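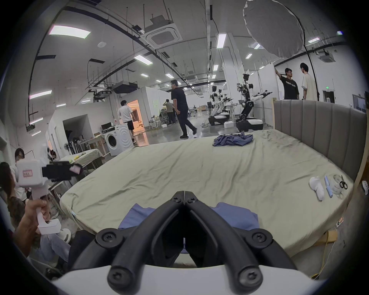
Arley launders bed linen for small hotels and rental apartments. Its plant manager has spent two seasons looking at why fitted sheets wear out before flat ones.

"The corners go first," the manager said in July 2022. "Elastic loses its stretch from dryer heat. The fabric next to it is usually still sound."

The plant now dries fitted and flat sheets in separate loads. Fitted sheets come out slightly damp and finish on a rack. According to the manager, the change added labor but cut corner repairs in the first month, June.

Sheets are supplied by Purositz and Kohlhase. The two makers sew elastic differently: one runs it around the full hem, the other only at the corners. "Full elastic holds better on a deep mattress," the manager said. "It's slower to replace. You have to open the whole hem."

Arley tested 400 sheets from both suppliers and pulled 4 for torn seams. The manager would not say which maker they came from.

Wrinkling is a separate complaint. Guests at Wakby, a lakeside rental property, raised it last summer. The manager blames overloaded dryers. "Fill the drum halfway and take the sheets out promptly. Ironing a fitted sheet is a waste of time."

The next trial will cover detergent dosing.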